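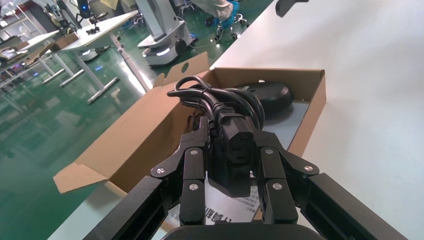

A coiled power cable, with a cardboard box behind it.

Why do cables need coiling up?

Hello again! I love a good tidy-up, and my favourite bit of any tidy-up is the cables. I know, I know. Most people would choose the biscuits at the end. But a cable is a clever thing, and I want to tell you what's going on inside that rubbery coat.

Look at the plug on the end of the black one. It has a socket opening in its face, and plugs of this sort push into the back of a machine. Lots of desktop computers and big printers use them. The lead is separate, so if it gets damaged a grown-up can swap it for another one and keep the computer. Hooray for that!

Now for the inside (please don't cut one open to check, I've done the finding out for you). A power cable has metal wires running all the way along it, usually copper. Electricity travels through copper very easily. Each wire has its own plastic coat, and then they all share one big coat on the outside. Electricity can't get through the plastic, so it stays where it should be.

The copper is often made of lots of tiny strands, thinner than you'd think, bunched together. One fat piece of copper would be stiff, and if you kept bending it, it would snap. Thin strands can bend again and again, so the cable can go into loops. It still doesn't like a really sharp bend though! Fold a cable tight in the same place every day and the strands inside start to break, one by one, where you can't see them.

So how do you coil one? First ask a grown-up to switch it off and unplug it. Hold one end in your hand and make a loop about as wide as a dinner plate. Lay the next loop on top of it, and keep going. If the cable wants to twist, let it roll a little between your finger and thumb. Don't wrap it round your elbow (I did this for years and my cables all looked like curly pasta).

Then it needs somewhere to live. I like a cardboard box. It's light, it's easy to carry, and you can write on the side. There's a computer mouse at the far end of the brown box in my picture, and a mouse and a cable make fine neighbours. One of the box's flaps has a round hole in it, too. Holes in boxes can be handy for poking a finger through when you need to pull the flap up.

Words to know

Copper: an orange-brown metal that electricity moves through easily.
Strand: one very thin wire in a bunch.
Insulation: the plastic coat that keeps electricity in.

Have a go: find a bit of string and practise your loops on that. Drop it on the floor, pick up one end and see if it comes out without a knot. Mine took 30 tries.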